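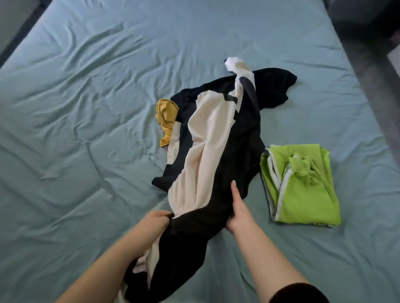
What can you do with team jerseys that no longer fit anyone in the house?
Wash them, fold them and bring them to the jersey swap at the Holau community hall, which opens again this August and takes any sport and any size.

I've been going to the swap since it was one clothes rack in the hallway, so I was pretty happy to hear it's getting the big room this year. Last August people brought in 2,579 pieces (I had to read that number twice on the notice board!), and most of them were shirts. There were also shorts, warm-up jackets, a whole lot of socks and one box of shin guards that I'm told is still looking for a home. All but 173 of those pieces went out the door again with somebody new, and the leftovers were passed along to the thrift store in Milier.

The way it works hasn't changed. You hand in your stuff at the side door, you get a paper ticket for every piece, and you spend the tickets on whatever you like once the room opens. Socks go in as a pair and count as one piece, so please match them up at home before you come. I spent a good part of last summer's swap at the sock table and I can tell you that single socks pile up fast.

Drop-off starts at 9 in the morning and the room opens for swapping at 1 in the afternoon. If you've only got a few things, come closer to noon – the line is usually shorter by then. Parking is on the Lulley Street side again, and the lot behind the hall is still torn up for the drainage work.

What's new this year is the folding. The racks are going away, except for jackets, and everything else will be laid out on long tables by size. The organizers are asking us to bring shirts already folded, with the number or the team name facing up, so people can see what they're looking at without digging through the pile. I tried it with our own stack, and those slippery jerseys are a pain! You get the sleeves in, you smooth it down, you turn around for the next one and the first has slid open again. What finally worked for me was folding it lengthwise first, both sleeves to the back, and then rolling up from the hem instead of making a square. A neighbor of mine swears by a sheet of cardboard in the middle, and the organizers say that's fine too as long as you take the cardboard home.

A few things they won't take: helmets, mouth guards, anything with a broken zipper, and shirts where the lettering is peeling off in chunks. A little cracking in the numbers is OK. Names on the back are OK too, and my youngest wore a stranger's name on his back for 2 seasons and loved it.

Kulkarni Laundry on the corner is helping out as well. They'll wash up to 2,000 pieces for the swap at no charge, first come, first served, and you can leave a bag at their counter any time before the end of July. Put your name on the bag and turn the pockets out. Bags that come through the laundry go straight to the hall, and your tickets will be waiting for you in an envelope at the side door.

You don't have to bring anything to come in, by the way. For the last hour the tickets don't count anymore and whatever's on the tables is free to take. That's when I picked up my favorite gray warm-up top, which I've got on right now as I type this. Bring your own bag, they ran out of them early last time.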